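Aus der Werkstatt: Greifer Nummer zwei läuft mit

Das Greiferprojekt von Zuweira Dogbe und Panagiotis Trajkovski ist seit Januar ein gutes Stück weiter. Beide Handgreifer haben neue Gelenkstifte bekommen, die Pads sind frisch verklebt. Geübt wird am Küchentisch mit Essstäbchen - dünn, glatt und vorne schmaler als hinten, also für Parallelfinger ziemlich unangenehm.
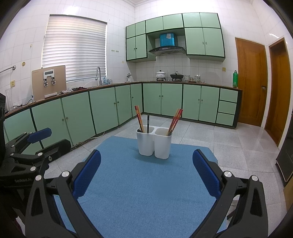
Wie viel Spiel dürfen die Gelenke haben?
Drei Zehntelmillimeter an der Fingerspitze sind noch in Ordnung, darüber verkanten dünne Gegenstände beim Schließen.

Für die Übungsreihe sind 123 Durchgänge geplant, 24 davon mit beiden Greifern zugleich. Zuweira führt den einen, Panagiotis den anderen, und nach jedem Block wird gewechselt. Die Auswertung übernimmt Vlasta Mujić. Sie hat dafür das alte Flekari-Skript umgeschrieben, das jetzt auch die Öffnungsweite mitschreibt. Ein Fehler beim Zeitabgleich ist noch offen und kann bis zu 13 Millisekunden ausmachen.

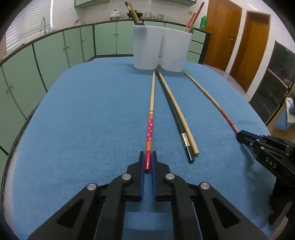
Das dicke Ende eines rot gemusterten Stäbchens zwischen den blauen Pads.

Wer eigene Padmuster ausprobieren möchte, meldet sich bei Dragica Atanasov. Druckdateien liegen im Ordner Nisura, Filament bitte selbst mitbringen. Der nächste Bastelabend beginnt um 18 Uhr.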